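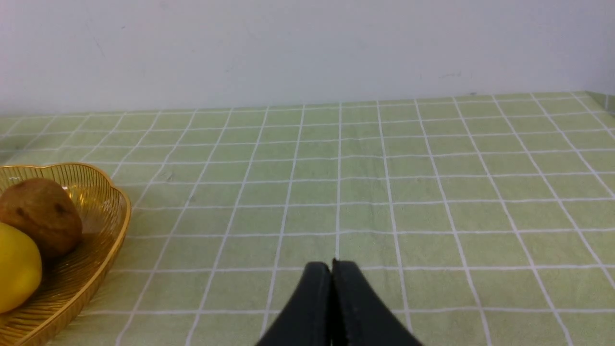

Checked tablecloth against a white wall: keep or change?
Print this thread | E-mail this thread | 5 shares

rahel_c
The table in our kitchen is pushed up to the wall and I've put the pale green cloth with the white squares on it. Now I can't stop seeing the lines. They're straight enough at the edges but go wavy in the middle where it's creased. Would you iron it or go for a plain one? The gold basket stays either way, it was my aunt's.

pirmin60
Iron it on the back while it's a bit damp. Check the label first, some of these are coated and will stick to the iron.

Waltraud W
I'd keep it. Pale green goes well with the yellow of the lemon. A plain cloth on a white wall would look like a canteen.

L. Eberhard
Disagree with Waltraud. Squares plus an open weave basket with that wavy rim is too much pattern on one table. Change one or the other. I'd go plain and let the basket do the work.

rahel_c
It's cotton, I looked. Leopold, the basket isn't moving!

Edel_H
Nobody has mentioned the wall. It has grey marks on it, and there's a smudge just above the back of the table on the right. I'd see to that before buying any cloth. Damp sponge, tiny bit of washing-up liquid, don't rub hard or you'll get a shiny patch on matt paint.

pirmin60
Sponge didn't work on ours, it just spread. We ended up repainting that side in October.

Edel_H
Then it was too wet.

Waltraud W
Also, do you keep the kiwi in with the lemon all the time? I put lemons in the fridge, they last weeks longer. Kiwis stay out until they give a little when pressed.

L. Eberhard
Lemons in the fridge are fine if you only want them for cooking. In a basket they at least get used. Mine go hard at the back of the salad drawer.

rahel_c
Ironed the cloth this morning, inside out as Pirmin said. Keeping it for now. Will try the sponge on the small streak on the left first, in case it goes wrong.

Edel_H
Good. Dry it with a tea towel straight after.

2,143 views | 11 replies
E-mail this thread | Print this thread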